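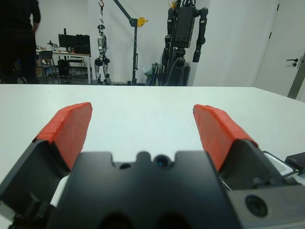
Search this site: Enter keywords Go

How many demonstrations before a gripper policy is worth testing?

Posted by Farzana Talpur, Fri 4 September
Print this page | E-mail this page

We are collecting examples for a two-finger gripper with a wrist camera. The task is picking up a small part from a white table and putting it in a tray. We have 67 good runs so far, all by the same operator. My supervisor wants 500 before we train anything. Is that sensible, or should we train early and see? Also, the wrist camera picks up the rest of the lab past the far edge of the table. Does that matter?

Jessie Mowat
Train now. It will probably be poor, but you will find out whether your logging works. We got to almost 800 runs in May and then found the gripper width had been saved one step late in all of them. Fixing it took longer than the collecting.

As for the background, leave it in if the robot will work in the same room. People and chairs move from day to day, so spread the recording over several days – otherwise the model can tie the task to where a chair happened to be. If you crop, crop the same way when you run it.

Raffaele Bellini
500 is fine. More is better.

Kulsoom Satti
Agree with Jessie on training early. I would add 3 operators if you can get them, as one person tends to approach from the same side every time. Keep the failed runs too, in a separate folder, and write down what pads are on the fingers. We changed ours halfway through and had to sort the files by date afterwards.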